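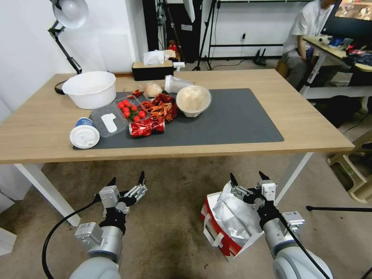 Notes pour l'intervention, budget équipement (à garder sous la main, ne pas tout lire)

Bonjour à toutes et à tous, et merci d'être venus si nombreux un dimanche ! Remercier Marjatta Jääskeläinen pour l'invitation et pour le café. Rappeler que je parle en acheteuse, que j'ai signé des bons de commande toute ma vie, et que les questions de mécanique iront très bien à mes collègues de Gorley.

1. Partir de la tâche
Débarrasser une table après un repas. Raconter un peu la mienne, un soir de fête, pour que chacun voie la sienne. Insister : un gobelet couché, une canette froissée, des fraises, un bol encore plein, chaque objet demande une prise différente, et c'est cela qu'on achète, bien avant de choisir une couleur de carrosserie. Prendre son temps ici, les gens aiment bien ce passage.

2. Un bras ou deux
La question revient à chaque réunion, et je la comprends, le second bras pèse lourd sur le devis. Demander à la salle qui a déjà essayé de remplir un sac en papier d'une seule main. Avec deux bras, l'un peut tenir le bord du sac pendant que l'autre apporte les déchets. Chez Gelari, nous avions d'abord budgété un seul bras, puis repris tout le dossier en octobre. 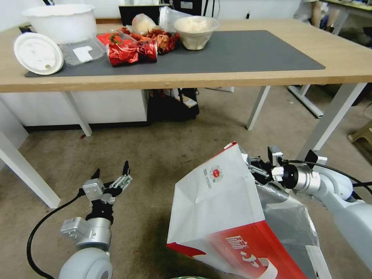 3. Ce qu'on oublie dans le devis
Les doigts de pince de rechange (prévoir 8 jeux pour la première année, croyez-moi). Les câbles, et surtout la place pour les faire passer. Le nettoyage de la moquette, eh oui ! Les heures de formation : Nieminen les facture à part, Turkska les inclut dans le contrat d'entretien, donc comparer les totaux ligne à ligne. Garder 20 % de marge pour les imprévus.

4. Calendrier
Commander après les essais, avec vos propres tables et vos propres restes. Demander la date de livraison par écrit.

Questions de la salle, puis faire circuler la grille de comparaison. Penser à récupérer mon stylo.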